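Budgeting for a second pair of grippers

Posted 21 August 2021 by the Mollwood bench blog

I have been putting off the equipment budget since June. The main question is whether to order another pair of hand-held grippers from Durnura or keep repairing the ones we have. A new pair is £1432 before delivery. With the cables and a spare mounting plate it comes to £2068.

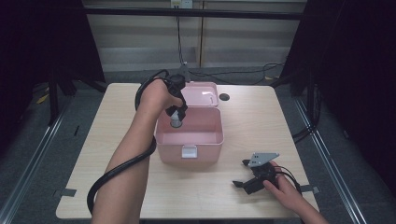
Sellitz quoted less, but their lead time is 14 weeks and the cables are extra. I don't want to wait that long. I also asked them for a price on finger pads alone and have had no reply yet.

Pads are the bit I got wrong last year. I put them down as a one-off cost, and they should have been a running one. The edges go first, and then the rest starts to peel.

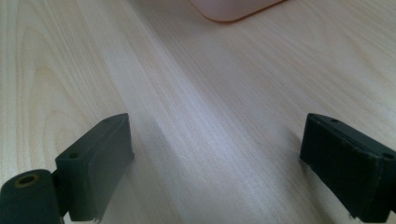 So the plan is to buy six sets of pads now and leave the new pair until the Yupanqui work is confirmed. Curtains, frame and table stay as they are. Boxes and other small things come out of petty cash. If anyone has bought pads in bulk, I'd like to know what you paid.

3 comments | 14 shares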